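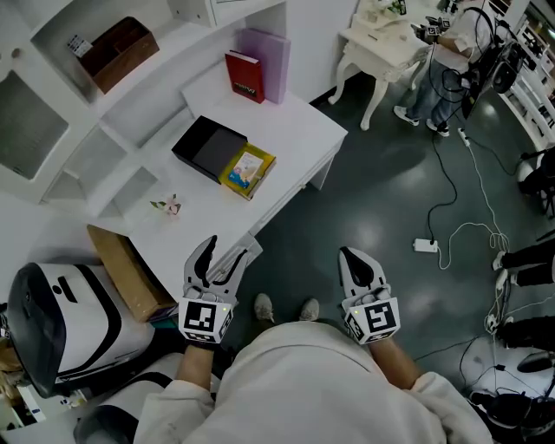
Left gripper open, right one closed, a marker on each.

Working on the pose tracking this week. My filter loses the hand whenever a marker turns too far from the camera, and then it guesses badly.

2/ I changed the filter to trust the gyro for 8 frames before it gives up. Replay looks smoother – the jumps at the wrist are smaller, but not gone.

3/ Rizwan asks why I don't fuse both hands in one state. I tried in August. It was slow and I could not debug it.

4/ Next is the time offset between the two grippers. Code goes to the Drotari branch when the tests pass.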